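五月 工作笔记
记录：Eftychia Moschos

Grirnmont 村供水点，手压泵改造第二轮。上午到工棚，先把上回拆下来的活塞皮碗摊开看了一遍，两只都磨偏了，偏在同一侧。Grigoris Pappas 说是拉杆不正，我觉得井管本身也有点斜，下次带铅锤去量。
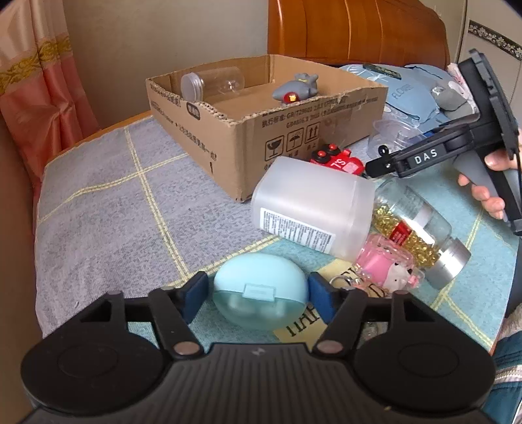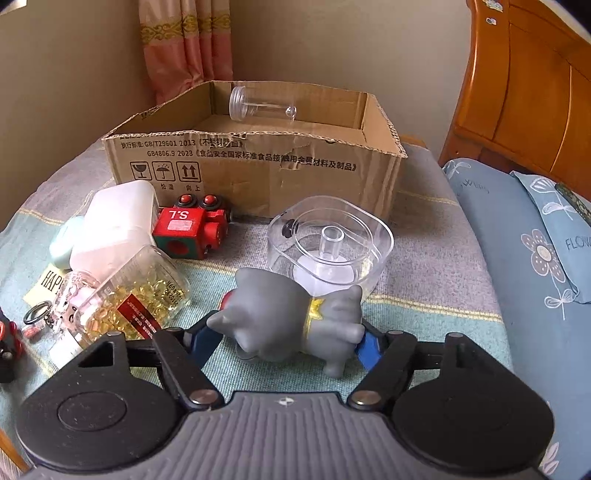 皮碗的事先放着，说水质。雨后取的那批样浊度偏高，静置一夜后上层清了，底下有一薄层黄泥。大肠菌检测纸片还在培养，结果明天早上看。取样瓶标签这次写得太潦草，有一只分不清是井口还是储水罐的，只好作废重取。以后标签一律先写好再下村，用油性笔，写地点、时刻、取样人。

井的情况抄在这里备查：井深 30 米，静水位没有重新量，沿用 Karras 那边打井时留的记录。村里登记用水的是 135 户，合计 885 人，旱季全靠这一口井，外加学校屋檐下的雨水罐。雨水罐的落叶网破了一个口子，Grigoris 用铁丝临时扎上了，撑过这个雨季应该可以，但还是得换。

下午试泵。换了新皮碗，前几十下不上水，灌了引水以后正常。压到后来手柄发涩，拆开看，是销轴孔里的衬套太紧，涂了食品级润滑脂再装回去，好一些。衬套是 Tritetti 发来的那批，内径比图纸小，上一批没有这个问题。给他们写信，附上卡尺读数，问能不能换。换货之前，手头这批先自己铰一下再装，铰完逐个试销轴，能用手推进去、不晃，就算合格。

井台的裂缝又长了一点。上次在裂缝两头用铅笔画了线，现在已经过线，大概一指宽。污水要是顺着裂缝回渗，前面水质的事就白忙了。打算凿开，清干净，用水泥砂浆重新补，补完至少养护几天，期间不能让牲口上井台。这件事要先跟村里说好，上回就是没说清楚，第二天砂浆上全是蹄印。排水沟也该顺手清一清，出口那段已经长满草了，水积在那里不走。

跟 Orkov 村的人也碰了面。他们想照这个样子做一套，问要多少钱、多久能修好。我只答了材料清单，没有报总价，运费还没定下来，路不好走的时候车进不去，得在河边转一次。他们那边原来的井离厕所太近，我的意见是不要在老井上花钱，另选上坡的位置。Grigoris 不完全同意，他觉得老井可以留着浇菜，先修便宜的部分。这个留到下次开会谈，到时候最好有一张带等高线的草图。

维修培训：村里定了两个人学拆装，一个上手很快，另一个怕弄坏，不太敢用力拧。下次让他先拧，我们在旁边看。工具箱交给村里保管，里面有管钳、活动扳手、备用皮碗 2 只、生料带一卷。清单贴在箱盖里面，借出要签名。维修基金的账本也看了，最近两页有几笔没写用途，请他们补上。

待办：
铅锤、卷尺带上，量井管垂直度。
重取储水罐水样。
催 Tritetti 回信。
买新的落叶网，网眼比现在的细一号。
跟村里定补井台的日子，最好避开赶集。
查一下皮碗有没有橡胶的替代品，皮的在这里泡久了容易变形，换得太勤村里负担不起。

傍晚下了一阵雨，收工早。泵的手柄先用绳子绑着，明早拆绳再试一次，看引水能不能保住过夜。如果又要灌水才上水，就是底阀漏，得把整根管子提上来，需要再叫几个人，绳子和三脚架也要提前借。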